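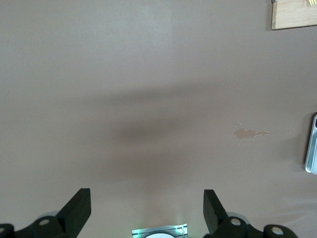 Ticket 170: Label printer in Drevville office prints every address twice
Opened by: Colleen Kennedy
Assigned to: Trevor Caron
Status: Closed, grudgingly

April 10, 2026, 9:05
Colleen reports two labels for every parcel. The Iklow depot has begun sending the spares back to us in an envelope, which also has two labels on it.

9:40
Copies set to 1 in the print dialog. Restarted the printer. Restarted the PC. Restarted the printer again for morale.

10:15
Reinstalled the driver. It now prints two labels, faster.

11:30
Test page from the printer's own menu comes out once. So the printer is innocent and I owe it an apology.

13:10
Found 17 jobs in the queue, all from a login called HLECLERC. Harvey Leclerc moved to the Mapplebeck office in October. His shipping rule did not go with him. It forwards each order to the same printer "just in case."

13:25
Rule deleted. Queue cleared. Sent five test orders, got five labels.

14:50
Colleen confirms single labels. Tyson Fraser asks if he can have the old behavior back, as he was using the spares for his lunch. Declined.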